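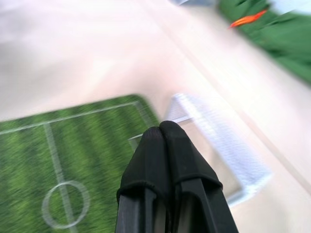 10 Sep 2025 – tabletop soccer, bench notes

Back on the striped green mat. Kurniawati wants a yes or no on whether it goes into the Gulteo game kit, and I said I would write down what I think before we all talk ourselves into it. So far I'm not talked into it.

My first complaint is the printing. It looks nice. Light and dark stripes, white lines, a center circle, everyone who walks past says oh, soccer. But the stripes run diagonally, and the players we have in mind are six and up, and kids that age read a stripe as something that matters. Izzati tried it with her nephew last week and he wanted to know which stripes he was allowed to stand on. She explained that it was only grass. He did not believe her, and I'm with him. If we print a thing on a board, people will look for the rule that goes with it.

Kurniawati's answer is that real fields have stripes. Fine, but real fields are not played on by somebody pushing a counter with one finger.

Second complaint, the surface. The supplier (Jolero) calls it "low drag." Low compared to what? I slid the same counter 20 times along the stripes and 20 times across them, same ramp, same start line. Across came out a little shorter. Before anyone gets excited, the spread inside each set was bigger than the difference between the sets, and I turned the mat in between, so it may have been sitting differently on the bench. I would not put this in the report. Izzati thinks the ink is thicker on the dark stripes. Could be. I can't feel it with my thumb and I don't think she can either.

Ramp results, all with the short ramp:
Flat counter, along the stripes: tidy, most stopped past the halfway line
Flat counter, across: a bit shorter, see above
Felt-bottomed counter: hopeless, don't bother again
Ball: rolls off the mat every time, no matter what

That last one is the real problem and I don't know why we keep skipping over it in meetings. There is no edge. The white boundary line is a line and does nothing to stop a ball. The Majimbun sample from the spring was uglier, with colors like a bathroom rug, but it had a raised lip and the ball stayed on it. I got through a whole game on that one without getting down on the floor. I have asked twice whether we can have the Jolero print with the Majimbun lip and both times I was told it's being looked into.

Third, curling. The mats ship rolled. The listing says they lie flat "in minutes." The second sample came out of the tube at lunch and one corner was still up when I left at the end of the day. I put 17 washers along that side overnight and it was better in the morning, but a family is not going to do that. Rolling it backwards first helped some. I would like to see it after a month in a cold garage, and I'd like somebody else's garage this time.

What I do like, to be fair to it: the lines are crisp, and the center circle is a good size for a kickoff with two counters inside and room for fingers. Wiping with a damp cloth did nothing bad. Dry erase marker came off. Ballpoint did not, and I'm sorry about that, it's my initials and they're on the underside.

On price, Narum quoted 1495 for the first run with the printing included, which sounds good until you ask about the tube. The tube is extra. Kurniawati says we could fold them. I folded a corner of the old sample and the crease is still there, with the ink gone white along it. So no, we can't fold them, unless we want a fifth line on the field.

Things to settle before October:
– Try a plain green print with no stripes. I know it will look cheap. I want to see whether the kids ask fewer questions.
– Get a straight answer on the lip.
– Repeat the slide test without moving the mat, moving the ramp instead, and have Izzati do the measuring so it isn't always me finding what I expected.
– Ask Jolero what "low drag" was measured against, if it was measured.
– Weigh the thick backing against the thin one. The thick one stays put on the bench better, but I have only tried it on this bench, and this bench is a bit sticky at the best of times.

Kurniawati read this over my shoulder and says I'm leaning on it. Maybe. She has added in pencil that her own two played on it for an hour and didn't mention the stripes once. I asked if the ball stayed on. She said they gave up on the ball and used a bottle cap.

Leaving my answer at "not yet." Ramp is back on the top shelf, and the long ruler is at Izzati's desk.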